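Lirnus Working Group on Shared Bench Practice
Minutes of the spring meeting, Mar 23, 2024

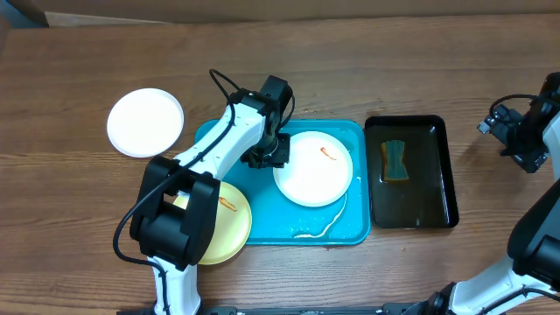 The meeting opened on time with a full room and a good deal of catching up over coffee. The chair welcomed the two newer sites, Hamada and Grenach, and said how pleased everyone was to have people in the group who run arms every day and have strong opinions about it. The minutes of the November meeting were accepted with one correction: the item on cable ties should have said "check before each session," as agreed, and it now does.

1. Draft 4 of the bench practice guide

The editor went through the changes since the last draft. Comments came in from every site this time, which got a cheer! Most were small. Three sections needed real discussion and are covered under items 2 to 4. The rest of the draft was accepted as it stands.

Funero asked whether "should" and "must" could be used more carefully. Agreed. From now on "must" is kept for anything to do with people's safety or damage to the arms, and "should" covers everything else. The editor will go through the whole text with that in mind.

2. Wet work

This was the longest item and easily the liveliest. The old guide had one line on liquids, written back when the sites only did block stacking and sorting. Now that dishwashing tasks are on the list at all four sites, one line won't do.

Points agreed for the guide:

Liquids and wet sponges must stay inside a tray with a raised lip. Plates may rest on bare wood, but if one leaves a wet mark the table must be wiped before the next run.

Power strips and connectors must be kept off the work surface altogether. Hamada has mounted theirs on the rear leg of the table and is very happy with it. Photos to be shared.

Only washable food coloring or sauce should be used to dirty the plates. Grenach has been using a mild tomato sauce and says it wipes off well with a damp sponge even after a long lunch break. Funero prefers mustard. The group was happy to leave this to each site, provided the sauce is written down in the session log.

Gripper fingers must be wiped and dried at the end of each wet session, and looked over for residue in the joints. There was a good exchange on whether to fit sleeves. Hamada tried them and lost too much grip on thin plate rims. Funero likes them for sponges. Left as optional, with a note on both experiences.

Soap: no agreement yet. Some sites find that a drop of dish soap makes the task more like the real thing, others find it makes every plate slide. Grenach offered to try both ways and report back – a generous offer, gladly accepted.

3. Two arms at one table

The draft said that each arm should have its own half of the table. Several people felt this was too strict, especially for handing over a plate or holding a tray steady while the other arm scrubs. After some sketching on the whiteboard we settled on a shared zone in the middle, marked on the site plan, where both arms may work at reduced speed. Outside the shared zone the old rule holds.

Cable slack also came up. A cable that is too short pulls at the wrist, and one that is too long can catch on a plate or a tray edge. The guide will ask each site to move both arms slowly through their full reach after any change to the cables, with a person watching and a hand near the stop button. It was pointed out that this takes very little time and has already saved one wrist connector at Funero.

The stop button must be within reach of the person running the session. This was in the draft already and nobody wanted it softened.

4. Session logs

Lirnus showed its new one-page log, and it went down very well. It has space for the items on the table, the starting layout, who ran the session, any stops, and what was cleaned afterward. Failed runs are logged in the same way as good ones. Hamada suggested a box for lighting changes, such as blinds moved or a lamp swapped. Added on the spot.

The minimum is set at 28 runs per layout before a site reports on it. Grenach asked if this could be lower for wet tasks, where resetting takes longer. To be looked at again once there are a few logs to compare.

5. Budget for shared supplies

The group approved 600 dollars for trays, plates and sponges, so that all sites can work with matching sets. Lirnus will order and ship. Plates should be light and hard to break, and in more than one color.

6. Any other business

Funero offered to host a hands-on day so that people can see each other's benches in person. Very warmly received! Dates to be passed around by email.

Actions

Editor: revise "must" and "should" throughout, add the new section on wet work, send out the next draft.
Hamada: share photos of the power strip mounting.
Grenach: soap trial, with and without.
Lirnus: order supplies, send the log sheet to all sites.
Funero: propose dates for the hands-on day.

The next meeting will be held online.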